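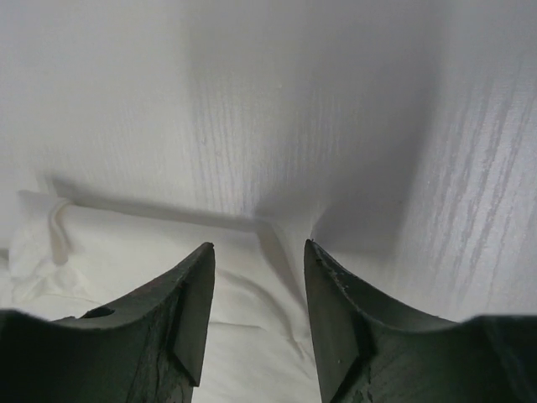 Fig. 1. Start of Section 4.

Care & Setup > Fabric Covers
4 min read

Section 4: First Wash and Refitting

Read this section before you wash a Rarnada cover for the first time. It applies to the chair, bench and sofa covers. The footstool cover is dry clean only.

Taking the cover off

1. Remove all seat and back cushions.
2. Open the hook strip under the front rail. Work from one end to the other. Do not pull from the middle - the stitching is weakest there.
3. Free the two back ties and lift the cover forward over the arms.
4. Close all zippers and fasten the hook strip to itself.

Note: Keep the foam arm pads on the furniture. They are glued in place.

Washing

5. Shake the cover outdoors and brush off hair and crumbs.
6. Treat any stains with plain dish soap and cool water. Blot, do not rub.
7. Wash the cover alone, inside out, on a gentle cycle at 30°C. Use liquid detergent and no fabric softener.
8. Choose the lowest spin speed your machine offers.

CAUTION: Do not use bleach or any detergent with added whitener. Both will weaken the thread and may leave yellow patches along the seams.

CAUTION: A soaked sofa cover is heavy. Check the load limit of your machine. If the cover is over the limit, use a large machine at a laundromat.

Drying

9. Take the cover out as soon as the cycle ends and pull the seams straight by hand.
10. Hang it over a wide rail, or over two lines set apart, out of direct sun. Turn it after four hours.
11. Do not tumble dry. Heat shrinks the piping faster than the panels, and the corners will pucker. 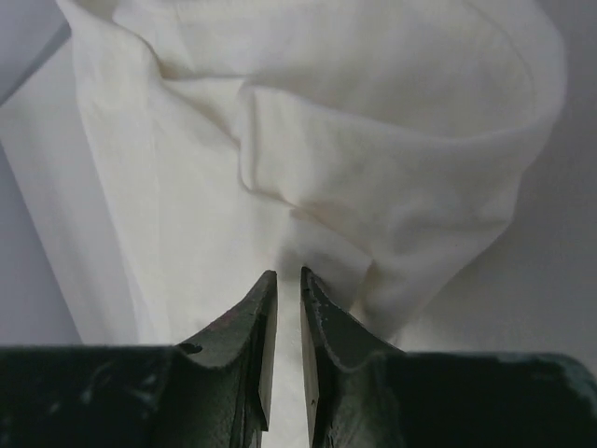 Hanane Fahmy wrote to us that her sofa cover would not reach the back corners after its first wash, and that she nearly sent it back. She had let it dry completely. Once she dampened the corner seams with a spray bottle and tried again, it went on.

Refitting

12. Refit the cover while the seams are still slightly damp. If it has dried out, mist the seams only.
13. Start with the back corners, then the arms, then the front. Leave the hook strip until last.
14. Tie the back ties loosely, smooth the seat panel toward the front, and then tighten them.
15. Leave the cushions off until the cover is fully dry.

Note: Some creasing across the seat is normal and will ease with use. To remove it sooner, use a steamer on low. If you use an iron, put a thin cotton cloth between the iron and the cover.

If a hook or tie is damaged, ask for repair kit Fulex. For replacement zippers, see Section 5.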